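Chapter 4
Who Holds the Money? Payees, Boarding Homes, and Trust

Most people who get a disability check manage it themselves. Some can't, or are told they can't, and someone else is named to receive the money for them. That person or group is called a payee. The payee is supposed to spend the check on rent, food, and clothing first, and save what is left.

It sounds fair enough on paper. This chapter asks you to be slow to believe the paper. A payee who also owns the home where the person lives is both the landlord and the one who pays the landlord. Who would notice if the rent went up? Rules usually call for a yearly report, but a report is filled in by the very person it is meant to check.

We will follow two homes in the town of Isari. The larger one, Enance House, has 40 beds and charges $575 a month. Its brochure promises "family-style care." We could not find anyone on staff who could tell us what that meant. The smaller, on Đào Street, makes no promises at all, and its residents seemed to know a good deal more about where their money went.

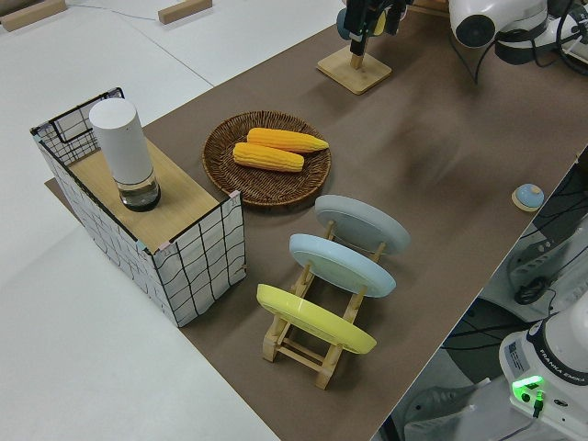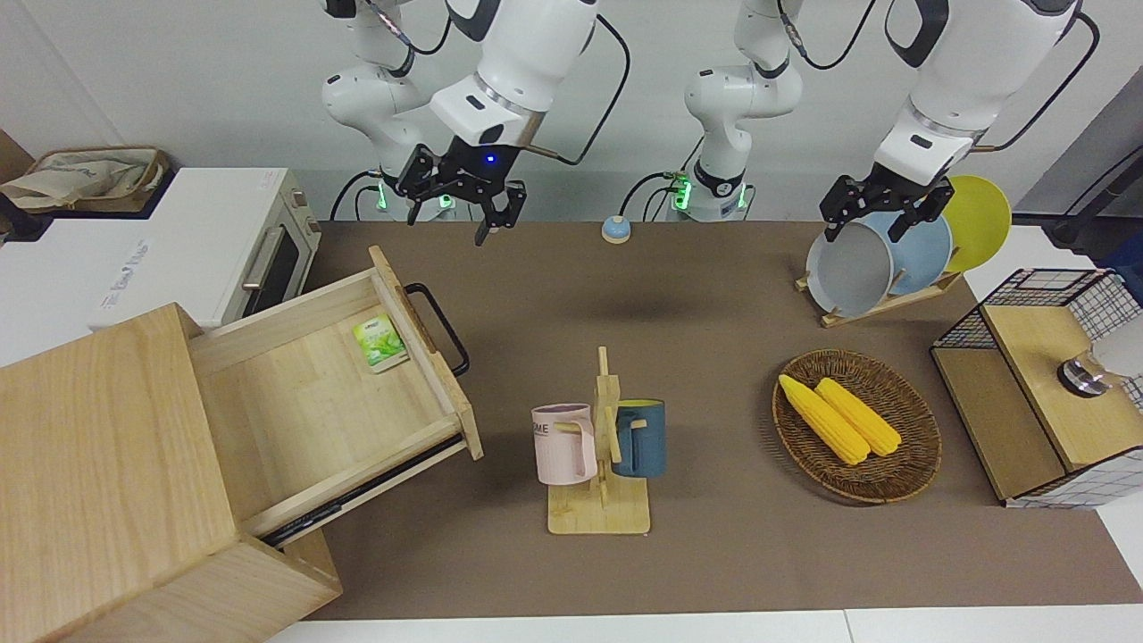
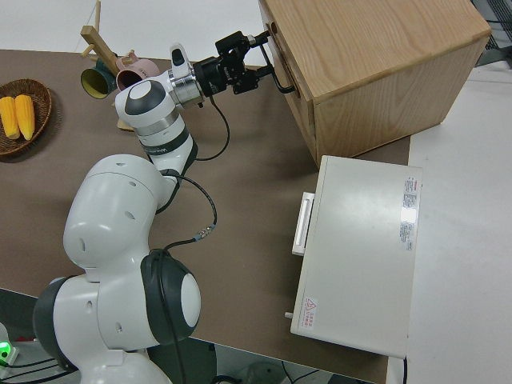

Figure 4.1. Robot arms in a workspace with household objects.

Be careful, too, with the word "choice." Residents at both homes signed a form agreeing to the payee. Several told us they signed on the day they left the hospital – with a van waiting outside. A signature proves that a pen touched the page. Whether the person could have said no is a separate matter, and one the records rarely settle.

The Sumar Plan, covered in the second half of the chapter, tried to split the two jobs so that no home could handle its own residents' checks. Its backers called it a success after 2 years. Read their numbers closely before you agree. They left out everyone who had moved away.

Terms to know: payee, boarding home, conflict of interest, consent, spending report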